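Gamwood Washroom Set: README

Hi, I'm Telmo, and I look after the house rules for this set. Most of them came out of arguments with Purificación Gallardo (she usually won!), so blame us both. Version of 5/6/20, with 2,461 episodes of hand-held gripper work at a sink.

Rules for recording

Keep the marker facing up and clear of sleeves, straps and cables. Wipe it before you start, and again after lunch, please!

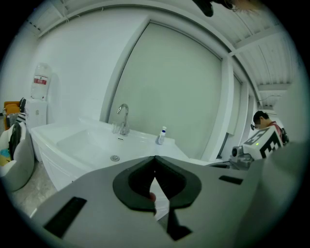 One task per episode. If you fumble, carry on and tag it "retry" – I'd much sooner have an honest fumble than a tidy cut. Anyone who might end up in view signs the Fedby form first, and that includes people just passing through.

Rules for tissue and paper

Paper is a pain, so it gets its own section. Pick up one piece at a time, squeeze gently and never drop it in the basin. Soap and glasses stay on the counter unless the task sheet says otherwise.
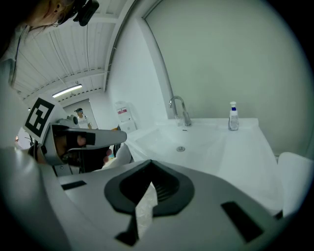
Two people at one sink need to agree who moves first, out loud, before recording. We threw away 17 episodes in April for want of that chat.

Known gaps

Left-handers are thin on the ground. Ezequiel is still checking the last 200 labels, so go easy on those. Spotted a mistake? Write to me or Purificación and quote the episode number.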